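说明书翻译这一行,慢慢说(长串,建议关掉通知)
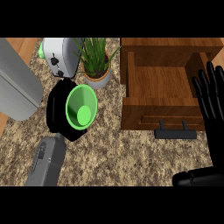

Aníbal Salgado
家电说明书译者,西译中、英译中,偶尔被迫中译中
2021年3月26日,星期五

昨晚饭桌上有人问我做什么工作,我说翻译。对方眼睛亮了一下,问翻译过哪些书。我说最近一本是《Distamell 双槽烤面包机使用与保养手册》。眼睛又暗回去了。行吧,趁着手上的稿子在等客户回复,讲讲这一行。

先说读者。我的读者分两种:一种是拆箱当天翻了翻第一页的人,一种是机器坏了以后在抽屉里翻了半小时的人。后一种读得极其认真,带着怒气,逐字逐句。世界上没有哪个小说家能得到这样的精读。

行业里默认的版面是这样的:安全须知占前半本,部件图占一页,怎么用占两页,剩下的是保修条款。也就是说,一台机器怎么用,在它自己的说明书里属于次要情节。

安全须知是最难翻的部分。原因是它由律师写成,而律师写字的时候心里想着某个真实发生过的案子,又不肯告诉你是哪个。你只能看着那句“请勿将本产品用于烘干宠物”,然后在脑子里自己补完那一天。

我收集这类句子。目前的前几名:
“请勿在睡眠中操作本机。”
“本产品并非食品。”(一台除湿机。)
“请勿将叉子视为配件。”
最后这句出自 Distamell,我原样译了,审校批注:语气是否过于文学?

审校是我的老对头,也是我唯一稳定的读者。合作这么久没见过面,只知道她讨厌感叹号,讨厌“您”和“你”混用,讨厌我。她在批注里最高的评价是“可”。我截过图。

说到“您”。西班牙语的说明书爱用无人称句,英语用祈使句,到了中文,客户要求“亲切但不失权威”。于是就有了这种东西:“请您务必切勿触摸加热部件。”又请,又务必,又切勿,像一个很有礼貌的人在尖叫。

我的原则是能不用“请”就不用。“拔下插头”四个字,干净。客户退回来说太凶。我改成“请拔下插头”。客户说很好。一个字的生意。

按字收费的人当然不该抱怨这个。

再讲“警告”“注意”“小心”“危险”这四兄弟。原文里它们分得很清楚:危险是会死,警告是可能会死,小心是会疼,注意是机器会疼。中文读者看到这四个词,统一理解为“下面这段可以跳过”。

有一家叫 Zurkidton 的冰箱厂,在这四级之外又发明了第五级,英文写作 Mind。我盯着这个词看了一下午。最后译成“留心”。审校批注:可。

Zurkidton 的冰箱说明书是我翻过最长的一本,320 页。冰箱,一个关上门就会自己工作的东西。其中有一章讲怎么开门。

公平一点:那一章其实挺好看。它讲了门朝左开和朝右开怎么换,铰链盖怎么撬,螺丝放在哪里不会滚到柜子底下。写的人一定换过门,而且一定丢过螺丝。整本手册里只有这一章闻得到活人的味道。

这种地方我会翻得特别用心。原文说“把螺丝放进一个杯子里”,客户的术语表里没有“杯子”,系统标红,建议改成“适当容器”。我顶住了。杯子就是杯子。全世界的厨房里都有杯子。

术语表,唉。

术语表是客户发来的一张表格,左边原文,右边规定译法,不许改。多数是好东西。可是总有那么几条,一看就知道是某年某月某个赶着下班的人填的,从此成了家法。

比如 Drullus 吸尘器的术语表里,“地毯”规定译作“纺织类地面覆盖物”。于是正文是这样的:“本刷头适用于短毛纺织类地面覆盖物及长毛纺织类地面覆盖物。”我写信问能不能改成“短毛地毯和长毛地毯”。回信说,该术语已经法务确认。

法务确认过地毯。

更妙的是,同一张表里“地毯刷”译作“地毯刷”。也就是说,在 Drullus 的世界里,地毯并不存在,但刷它的刷子存在。我每次翻到这里都觉得应该有哲学系的人来写篇论文。

有人要问机器翻译了,我知道,每次都有人问。机翻现在对付说明书相当不错,句子短,重复多,天生的饲料。我这两年有不少活儿就是给机翻擦屁股,行话叫“译后编辑”,单价只有原来的一截,擦的面积却差不多。

机翻的错很有风格。人犯错是含糊,它犯错是笃定。面包机的 crumb tray,面包屑盘,它有一回给我译成了“碎屑托盘(可食用)”。括号里那三个字从哪儿来的,我至今想不通。原文没有括号。

还有一回,“让机器冷却”译成了“让机器冷静”。我犹豫了挺久才改掉。

给我派活的中介叫 Bastos。一家不错的公司,付款准时,就是项目经理换得勤。每一任上任都发一封热情洋溢的信,说希望了解每位译者的“专长与热爱”。我每次都填:带加热元件的小家电。

结果上个月给我派了一台跑步机。我写信说这个没有加热元件。对方回:但是人会热。

我接了。人要讲道理,道理在她那边。

讲讲电压。这是新手最容易栽的地方。原文写的是欧洲型号,你翻的是卖到别处的型号,两边的数字不一定一样,而译者没有权力改数字。碰到写着 220 伏的地方,手册里其他页又对不上,正确做法是停下来,写信,等。错误做法是凭常识选一个看着顺眼的。

我刚入行时选过一次顺眼的。谢天谢地审校看见了。那条批注我没截图,但是背得下来,内容不方便转述,里面有一个感叹号。她讨厌感叹号。

从那以后我对数字有一种宗教式的态度。文字我可以跟客户吵三个来回,数字一个都不碰。清洗水温不超过 60 度,那就是 60 度,错了也先照抄,然后写信去问。

写信去问,是这份工作里最被低估的部分。外人以为翻译就是坐着打字。我有一半时间在写这种信:“尊敬的工程师,第三章图中的旋钮有档位标记,正文说没有旋钮,请问该机型是否有旋钮?”

回信通常是:“有时有。”

“有时有”后来成了我们家的常用语。问冰箱里还有没有鸡蛋,有时有。问楼下那家店周一开不开门,有时有(语法不通,不管)。

再说图。说明书里的图都是线描的,白底,手永远是同一只手。没有身体,从页边伸进来,指甲修得很整齐,按一下按钮就走。我翻了这么多年,对那只手的感情比对某些亲戚深。

有一次客户换了绘图供应商,手变胖了。我居然难受了一个礼拜。

图上的字也归我翻,这是个体力活。西班牙语一个词老长,中文两个字,填进去以后引线孤零零地指着一大片空白。反过来中译西就是灾难,字挤出框外,排版师来信骂人。所以我基本不接中译西,理由写的是“档期”。

上面说“偶尔被迫中译中”,有人私信问什么意思。就是客户先找人翻了一版中文,看不懂,再花钱请我翻成中文。最典型的原句是:“当指示灯进行了闪烁的动作之后,用户可进行取出面包的操作。”

我的译文:“指示灯闪烁后,取出面包。”
客户:字数怎么少了这么多?
我:是的。
客户:那按哪个字数结算?
这封信我回得很快。

“进行”这个词,我单独说一条。进行清洁,进行安装,进行使用,进行放置。把一篇说明书里的“进行”全删掉,它会瘦一圈,而且一点事都没有。我替你们试过很多次了。只有“正在进行”要小心,别删顺手了。

跟“进行”并列的还有“相关”。“请联系相关人员处理相关问题。”这句话的信息量是零,但你不能说它错。它像一扇画在墙上的门。

有时候会有人夸说明书写得好,通常夸的是原文。骂的时候骂的是翻译。这个比例我接受了。我自己买了东西看不懂说明书,第一反应也是骂翻译。

有一次骂到一半,觉得这个断句有点眼熟。

是一台榨汁机。我翻到封底看版次,再去翻旧文件夹,确实是我。里面有一句“将上盖逆着顺时针方向旋转”。我站在厨房里,手里拿着上盖,往哪边转都不对。审校当时的批注是“?”,我当时的回复是“忠实原文”。

现在那句话改了。新版是“逆时针旋转上盖”。借此机会向旧版用户致歉,盖子拧坏的话,保修条款在最后,我也翻了,写得很严密,应该是不赔的。

说点实用的,免得有人说我光发牢骚。如果你家里也有一抽屉说明书,可以这么处理:封面上用笔写清楚是哪台机器、放在哪个房间。型号都是字母加数字,过两年谁都不认识。我家抽屉里就有一本,封面三种语言都写着“您的新产品”,到现在也不知道是什么的。

真要读的话,先读“故障排除”那张表。那张表是整本手册里最诚实的部分,厂家在里面承认了所有会坏的地方,还按照出现频率大致排了序。第一行永远是“是否插上电源”。别笑,这一行救过我。

再读“清洁与保养”。买之前读更好,厂家网站上一般能下载。一台机器好不好用,看它洗起来要拆几个零件就知道。如果保养那章比使用那章长得多,你就要问问自己是不是想多养一个孩子。

保修卡请当天填。我知道你不会填。我也不会填。Distamell 的保修卡上有一栏“您为何选择本产品”,留了整整四行。我为这四行下面的横线跟排版来回了两封信,因为中文版少了一行。有人在乎吗?审校在乎。

刚才刷新了一下邮箱,工程师回了。我问的是第二个槽能不能单独加热。他说可以,但不建议,但可以。

我现在要把这句话译成一句“亲切但不失权威”的中文。先试一版:“可单独使用任一面包槽。”不建议的那部分去哪儿了?他没说为什么不建议。再写信。

等信的空当回几条评论。

问怎么入行的:我本来想翻诗。第一年投出去的诗稿换回来 2 封退稿信,措辞都很优美。同一年翻了一本电熨斗手册,钱当月到账。后来熨斗越来越多。

问还翻不翻诗:有时有。

问中文怎么学的:在大学学的,后来跟着菜市场学,再后来跟着审校的批注学。三个阶段里最后一个最疼。到现在她还会在我的“的”“地”“得”旁边画一个小圈,什么都不写,就一个圈。

问最喜欢哪一本:一台缝纫机的,很老的型号,客户要重印。写手册的人大概是位裁缝,穿线那一节他写道,线断了就从头穿,别从断的地方接,你会后悔的。没有“请”,没有“务必”,也没有四级警告。我几乎是一口气翻完的,后来还专门去买了一卷线。缝纫机没买,买不起。

问最讨厌哪一本:签了保密协议。跟纺织类地面覆盖物有关。

问说明书会不会消失,现在都扫码看视频了:纸质的确实越来越薄,有的只剩一张卡片,上面一个二维码。可是视频也要字幕,字幕也要人翻,而且视频里的人会说“像这样”,然后转一下手腕。“像这样”我已经翻过无数遍了。每次都想写信问工程师:哪样?

另外视频没法用湿手翻页。好吧,纸也不行。

有位朋友贴了他家电饭煲的一句:“米饭完成后,请享受米饭。”说是翻译腔。我要替同行讲句话,这八成是原文就有的,日本厂家和北欧厂家都爱写这种。译者看到它的时候多半也愣了一下,想删,不敢删,查了术语表,术语表里有“享受”。

我个人觉得可以留着。前面吓唬了人家那么多页,最后总得让人吃上饭。

工程师又回了。他说不建议单独使用一个槽,是因为另一个槽也会热,顾客会来投诉浪费电。行,那就好写了:“仅使用一个面包槽时,另一面包槽也会发热。”发给审校。

审校批注:“可单独使用”与“也会发热”是否矛盾?
她说得对。三个人,一台烤面包机,一个上午。

改成:“可只在一个面包槽内放入面包。两个面包槽会同时加热。”

等批注。先去吃饭。四月还有一台蒸汽拖把,看了下目录,安全须知分了十一节,其中一节标题叫“关于蒸汽的性质”。到时候再来讲。

回来了。批注:可。

最近的长串
· 我和“适当容器”的十年
· 保修条款朗读会(附录音文字稿)
· Drullus 术语表选段,已隐去当事人
· 为什么微波炉手册都在第二页提到猫
· 给 Bastos 新任项目经理的一封信
· 缝纫机手册穿线一节,全文试译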